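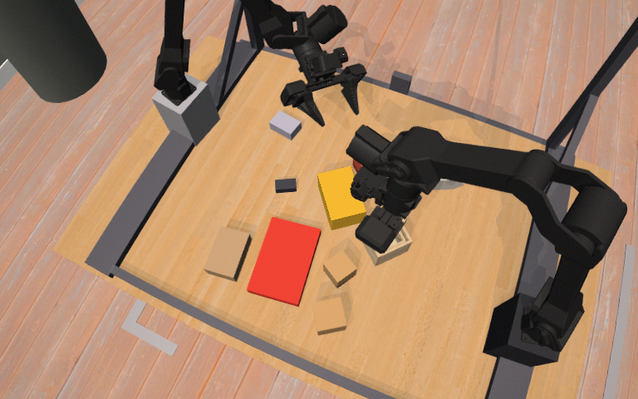 Reading The Orness Plan by Casimiro Aguirre

Home Books Notes Archive About

July 29, 2019
7 min read

I finished The Orness Plan last week after starting it twice before. It is 356 pages long, with small type and wide tables, and the first chapter is the hardest one in the book. If you can get to chapter two you will probably make it to the end.

The book is a proposal. Aguirre wants to stop building houses on good farmland and put new towns on poor land instead, meaning gravel, thin upland soils, old quarries and salt-damaged ground near the coast. Orness is the name he gives to the first of these towns. It does not exist. He has worked out where its water would come from, how its streets would drain, what its people would eat and where they would be buried.

I read a lot of books like this. They are mostly written by engineers after they retire, and they tend to have the same problem. The writer has been thinking about one idea for decades and can't tell which parts a new reader needs to hear first. Aguirre has that problem in chapter one, where he sets out his definitions of soil, land, ground and site, and then explains at length how each differs from the others. I skipped some of this and went back to it later. On the second pass it made sense.

Chapters two through five are the main case. Soil takes a very long time to form, and once it is under a parking lot it is gone for any practical purpose. Towns grew up where the farming was good, so when they spread they cover the best soil first. None of that is new, and Aguirre doesn't claim it is. What he adds is a method for scoring land by what is lost when you build on it. The score takes in soil depth, drainage, slope, sunlight and distance to people who need to eat. He applies the method to a county he calls Grisalside, which is made up of pieces of real places with the names taken off.

I liked the Grisalside chapters a great deal. He goes through the county one parish at a time, and you start to know it. There is a river that floods the lower road, and a market town that has run out of room and wants to spread onto the flat fields to the south. There is a ridge of poor stony ground to the north that everyone ignores. By the time he says where he thinks the houses should go, you already know what he is going to say, and you have some idea of what the people in the market town would say back.

He is fair to them, up to a point. He admits that the flat fields are cheaper to build on. He gives a cost for pipes, roads and pumping on the ridge, and it is a lot more than the same work on the flat. His answer is that the cheap option leaves out the price of the soil. I think he is right about that, but somebody still has to pay the higher bill in the year the houses go up, and the book is thin on who. There is a short section about bonds in chapter nine. I read it three times and I still could not explain it to another person.

The notes

There are 281 endnotes. I read most of them. This was a mistake for the first half of the book, where they are almost all references, and a good idea for the second half, where he begins to put his real opinions in them. Note 88 runs over two pages and is an argument with himself about whether anyone should be moved to a new town who doesn't want to go. He says no in the main text. In the note he is less sure, and he works through a case where a few households on flood land hold out and the rest of the street has already left. He doesn't settle it.

I would have put that in the main text. It is the best writing in the book and plenty of readers will never find it.

Food

The part I expected to like least was the food chapter, and I had it wrong. These books usually get silly when they reach food. Somebody decides that everyone will live on algae, or that each family will raise its own fish in a tank by the back door. Aguirre says that people in Orness will eat more or less what they eat now, that most of it will come from the good land the town was not built on, and that this is the whole point of the exercise. Then he spends some time on potatoes.

He does allow for gardens. The ground in Orness would be poor by design, so anyone who wanted a garden would have to make the soil first. He lays out how a town could collect its kitchen scraps, leaves and cut grass and turn them into something plants will grow in. He thinks a usable vegetable bed would take a household 3 years to build up. From my own yard, which is mostly clay and broken brick, I would say that is hopeful. I have been adding compost to one corner for longer than that and the carrots still come up forked.

There is a table of what grows in which kind of bad ground. I copied out part of it and pinned it up in the shed. Chard is on the list for nearly everything. I don't much care for chard.

Population

I should say something about this, as it is what the back cover leads with. The cover talks about a crowded planet and a closing window. The book itself is calmer. Aguirre takes the ordinary published projections, picks the middle one and moves on. He says his plan should make sense whether the number of people goes up, stays level or drops, and he tests it each way. When the number drops, Orness ends up with empty houses, and he has a page on how to take a street down and leave the ground no worse than you found it.

I would have read a whole chapter on that. Very few planning books have anything to say about taking things down.

He has nothing to say about changing people, making them live longer or sending them anywhere else. I was glad of it. I have read several books in a row that wanted to do all of those, and it was restful to spend time with a man who is mainly worried about drains.

What bothered me

The towns themselves are a little lifeless. Orness has a school, a clinic, two squares and a bus loop, and I could find my way around it from the map, but I never got a sense of what anyone would do there in the evening. Work is covered in a few paragraphs. He assumes that jobs will follow houses, and in my experience they often don't. I grew up in a town that was built for people who were supposed to come, and a good number of them never did. The bus stopped running when I was in high school.

He also relies too much on one earlier book, Skavisen, which I have not read and which seems to be out of print. Every time the argument gets difficult he says the matter was dealt with in Skavisen. It may well have been. I would have liked a page or two repeating the main points. I have put in a request at the library and will report back if they find one.

The maps are printed in gray and the shading is hard to tell apart. On the Grisalside soil map, the best land and the second best land look the same to me, even under a good lamp. Pálfi, the publisher, has done a decent job otherwise. The binding has held up to being carried around in a bag, the index is complete, and I only noticed a handful of misprints. One of them moves a river to the wrong side of a hill, which cost me part of an evening.

Should you read it

If you work in planning, or farm near a town, or sit through zoning meetings, yes. You can use the scoring method without buying the rest of the plan, and I think that is how the book will mostly get used. I tried it on the field behind our road, the one with the survey stakes in it. I had to guess at the soil depth, so I don't put much weight on the answer, but it came out high – higher than the lot by the old gravel pit that has been for sale as long as we have lived here.

If you are a general reader I would start with chapter six, where Grisalside comes in, and go on from there to the end. Then go back for chapters two to five. Leave chapter one until last, or until you have a cold and can't do anything else. Read the notes from chapter seven on.

I don't expect anyone to build Orness. Aguirre doesn't seem to expect it either. His last chapter is a list of small things a county could do without a new town – keep a proper soil map, score each site before it is sold, put the topsoil aside when a road is cut and write down where it went. He says he asked several counties whether they knew what had happened to theirs and got very few replies. He prints one of the replies in full. It is a single line giving the name of another department.

Next up is a library book about canals, which is due back in October if I can renew it twice. I also have a half-written post on rain barrels that I will put up when I have fixed the leak in mine.

Filed under: Books, Land

88 shares
3 comments

Older post Newer post Back to top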